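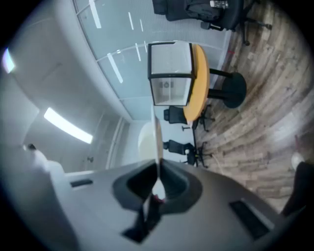

How do I book the small meeting room?

Write your name and the hours on the Faulkner Room page of the Lerell calendar. The longest booking is 2 hours. If you need more time, please ask at the desk first.

May I move the chairs?

You may move them inside the room, but please do not take them to the Tirnar side. Before you leave, put the chairs back near the round table and take your bottles with you.

Who cleans the refrigerator?

Each group takes one week. Wipe the shelf with warm water and a little soap, and leave the door open for 20 minutes so the inside can dry. Food without a name will be thrown away.
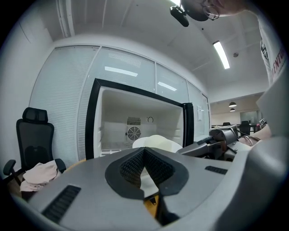
Tane Hollis wrote to us that 20 minutes was too short in December, and that the rubber of the door still felt damp when he closed it. We agree with him - in the cold months please wait longer, and dry the rubber with a cloth.

Can I leave my jacket or scarf on a chair?

For the day it is fine. In the evening please take it home, or put it in the box at the desk. We keep such things for 10 days.

Page changed: 2024-02-27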